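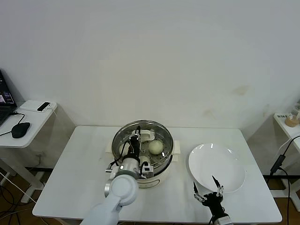 Steamed Buns, a Sourdough Starter and One Very Patient Freezer

I have been on a freezer kick since January and I need to talk about it somewhere, so it's going to be here. Long-time readers know I bake too much. There are two of us in the apartment and I bake like we're feeding a ferry. For years my answer was to give it all away warm, and then by the middle of the week we'd have no bread in the house and I'd be standing in the corner store paying for a loaf I didn't even like. Silly! So this winter I finally sat down and learned how to freeze dough and bread properly, and I'm so happy with how it's going that I've stopped buying bread completely.

First thing: steamed buns freeze better than anything else I make. I mean it. I've put through sourdough, milk bread, bagels, focaccia (mixed feelings, see further down) and plain white rolls, and the buns win by a mile. You steam them all the way through, let them cool on a rack until there's no warmth left in the middle, freeze them in one layer on a tray, and only then tip them into a bag. Straight from frozen they take 10 minutes over simmering water. The skin goes tight and shiny again and the inside pulls apart in those long soft strands. I ate one standing up with nothing on it last night and then went back for another.

My dough for these is the plain one I've been making forever – flour, water, yeast, a spoonful of sugar, a little oil. I did try swapping half the water for milk, which made them whiter and a bit cakey. Good with red bean, less good with anything salty. If you're going to freeze them, keep the dough on the firm side. The wetter batch wrinkled.

Sourdough next. I slice mine before freezing, every time, no matter how pretty the loaf is. I used to freeze half loaves and saw at them with the bread knife while they were still like rock, and I have a small scar on my thumb to show for it. Sliced and bagged, with a strip of parchment between every couple of slices, it goes right into the toaster on the low setting. The crust comes back crackly and the crumb is a touch drier than fresh. With butter you won't care.

I've been using Givov flour for the sourdough since the fall, the stone-ground one in the brown bag, and I love the smell of it so much that I leave the bin open while I'm mixing. It does drink more water than the Pereyra I had before. My levain got really stiff the first couple of times until I figured that out and added another splash. If you're switching over, go by feel for the first loaf and write down what you did. I didn't write it down, so I had to do it all over again.

Bagels: freeze after boiling and baking, and slice them first too. Milk bread: freeze it whole if it's small, wrapped twice. Rolls: freeze them a little underbaked, when they've got just a blush of color, then finish them in a hot oven for 15 minutes. The rolls were my big discovery in this whole project and I've served them to company twice now as if I'd been up since dawn. The kitchen smells like you've been at it all morning!

Focaccia, well. The bottom stays lovely and the top goes leathery where the oil pools. I've tried wrapping it in foil, and I've tried cutting it into squares first, and it's fine, it's perfectly good for a sandwich, but it isn't what you pulled out of the oven. I'm going to keep making it for the same day and just make less.

On to labels, because I was terrible about this. Everything in a freezer bag looks like everything else in a freezer bag after a week. I bought a roll of Waltik freezer tape and a fat marker and now each bag gets what it is and the month it went in. I also write the reheating time right on it, so whoever is hungry can manage without calling me at work. That has been a gift to both of us.

One more little thing about steaming, and then I'll stop. Don't crowd the buns, and when they're done, turn off the heat and let them sit with the lid cracked open for a couple of minutes before you lift it away. All that sudden cold air is rough on them. I skipped that step for years and blamed my yeast. 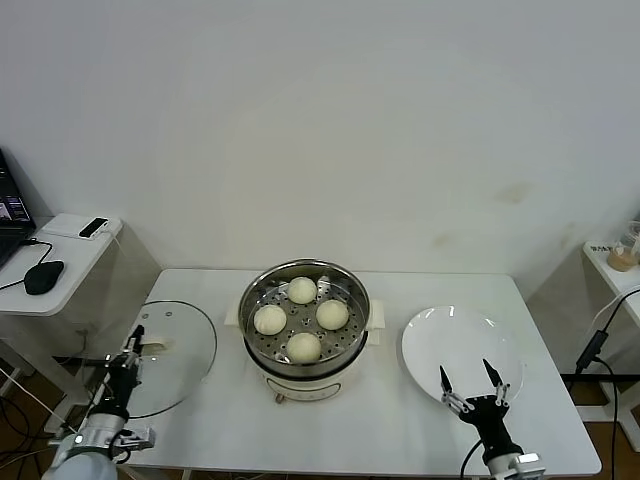

Wekari wrote in the comments on my last post that freezing buns raw works better, since you get all the spring when they finally hit the steam, and asked why I bother cooking them twice. I've gone back and forth on this! I made a raw batch right after reading it. They did puff up beautifully at the start, and the flavor was a little yeastier, which I liked. But they need time to thaw and proof, and on a weeknight I'm already too hungry to wait for a bun to wake up. A few of mine also spread out flat, though I suspect I let them go too long on the counter. If you've got a slow morning and somewhere warm to set them, try it that way and tell me what happened.

Coming up next I want to try freezing laminated dough. I've got a block of good butter in the fridge and a clear shelf in the freezer, and I keep opening the door to look at it. If anybody has done croissants this way, shaped and frozen before the final rise, please leave me a note about how long you proofed them and whether you did it overnight in the fridge or out in the kitchen.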